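December, sim notebook, toaster oven door task

Picking up from where Milagros left the door task. Her notes say the policy trained on the Bolier kitchen falls apart as soon as the counter texture changes, and she suspected the wrist view more than the fixed one. I wanted to check that before we spend any more time on new demos.

Setup is the same as last time except for the kitchen. Same arm, same gripper, same controller gains, same action chunk length. I did not touch the checkpoint. The only thing I swapped was the scene, from Bolier to Kaser, and I left lighting on the default preset. Start poses come from Milagros's list so the runs line up with hers. The task is to get the oven door open past the halfway mark and let go of the handle without pushing the oven back on the counter.

First try would not load. The Kaser layout file still pointed at the old fixture names and the loader quietly put the oven at the origin, inside the floor. Fixed the names by hand in my branch. Alfredo says there is a script for this in the Ortner folder, but I couldn't find it. Alfredo, please send me the path.

After that the scene came up properly. I checked the collision meshes on the door and the handle with the overlay on, then turned the overlay off again before rollouts. The shelf items are set to static for now so they can't fall and end an episode early.

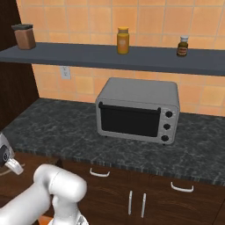 Kaser kitchen, overlay off. Toaster oven on the marble counter, door shut, arm at lower left.

Ran 18 rollouts with the checkpoint as is. 2 opened the door. That is bad enough that I stopped and went through the videos one at a time before changing anything.

Most of the failures look the same. The arm gets to the front of the oven without trouble and slows down where it should, but the fingers close too high and slide over the top of the handle. The handle is black and the door glass is almost as dark, so there is not much contrast between them. In Bolier the handle is light metal on a dark door. I had assumed the depth channel would cover for that. Either it doesn't, or the policy never learned to use it.

Second test: same scene, same start poses, with the handle material changed to the light one from Bolier. Nothing else changed. 14 out of 18 this time. The four misses were two slips off the end of the handle, one timeout, and one where the elbow caught a drawer pull on the way in. The last one is a planning problem and has nothing to do with vision, so I am counting it but not chasing it.

So on this scene the counter texture is not the main cause. The marble stayed in for both tests and the success rate still came up when the handle got lighter. I can't say the same for Milagros's results yet — her run changed the counter and the handle together, going by the config she saved. Milagros, can you confirm? If the handle really was swapped in that run, we should redo it with the counter alone.

I also tried zeroing out depth for a few episodes with the light handle. The motion looked the same to me. Not enough episodes to report, but it fits with depth being ignored.

To do:
Randomize handle and door color separately in the next training set. The Bellitz config ties them to one material, so that needs splitting first.
Redo the depth test with the full list of start poses.
Move the elbow rest pose away from the drawers.
Make the loader throw an error on missing fixture names.

Videos and both configs are in the shared folder under kaser_door. Checkpoint not modified. Leaving the dark handle as the default in Kaser so the next policy gets tested on the hard case.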